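Weekly Inspection Checklist, Tabletop Pick Cell 2, Vadosura Workshop (Stulovton site)
Monday, January 24, 2022. Checked by Senan Dunne, comments read over by Mizanur Kodikara

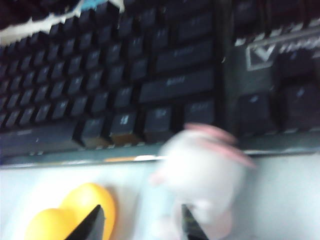 Wrist camera view, fingers open, with the white plush and the yellow piece on the desk by the keyboard.

Marks used: OK, WATCH, FIX. Please write something in the comment space even when a line is OK, it really does help whoever has the next turn!

1. Emergency stop, button and reset
OK. Pressed with the arm parked and again during a slow move. It stopped both times and wanted the proper reset before it would go again, just as we like it.

2. Arm base bolts
OK. Paint marks all still line up, so I left the wrench in the drawer.

3. Gripper fingers, tips and screws
WATCH. Both black fingers are straight and the angled tips meet nicely when closed. The left one had a tiny bit of play at the screw (I could feel it more than see it), and I snugged it up and ran the open and close routine again. Cycle counter read 2610 when I finished. We change the tips at 3000, so please put a set aside now and don't wait for the counter to get there like we did last time.

4. Gap between fingers when fully open
OK. Measured with the Ghorbani gauge, same as last week. The plush is the widest thing we ask it to pick up and there's still room on either side of it.

5. Wrist camera, lens and bracket
WATCH. Lens wiped, bracket tight. I pulled one view while the arm was traveling and you'll see the keyboard and the plush both come out smeared, the pink on the ears especially. The keys can't be read at all. For the sharpness check, please let the arm settle first and pull a fresh view, then compare the key lettering. I didn't get to that one before lunch, so it's still open.

6. Lighting over the desk
FIX. The white desk is washing out badly while the keyboard stays dark, and the yellow piece has a sort of glow at its edges. Turn the lamp down a notch and tilt it toward the wall, then redo the exposure setting. Mizanur is happy to show anyone where that lives in the menu, it took me a good while to find it the first time.

7. Loose items in the work area
FIX. There's a torn strip of white paper lying across the upper rows of the keyboard. Take it off before the next run, and have a look for any other scraps while you're there. Paper and fingertips do not get along.

8. Cable along the arm
OK. Flexed it by hand through the whole reach with the power off. No rubbing, no shiny spots. Jirport clips all in place.

9. Controller fan and filter
OK. Filter vacuumed. Log number for the old one is 1159, if you want to look up when it went in.

10. Home position
OK. Sent it home from three different spots and it landed on the mark every time, bless it.

Still to do: lamp and exposure, paper strip, settled camera view, tips set aside. Full bolt torque check comes around in February.

Comment from Mizanur: Thank you, Senan, lovely and thorough as always. Please hold the cell at slow speed until items 6 and 7 are signed off. I'll come by for the camera check myself.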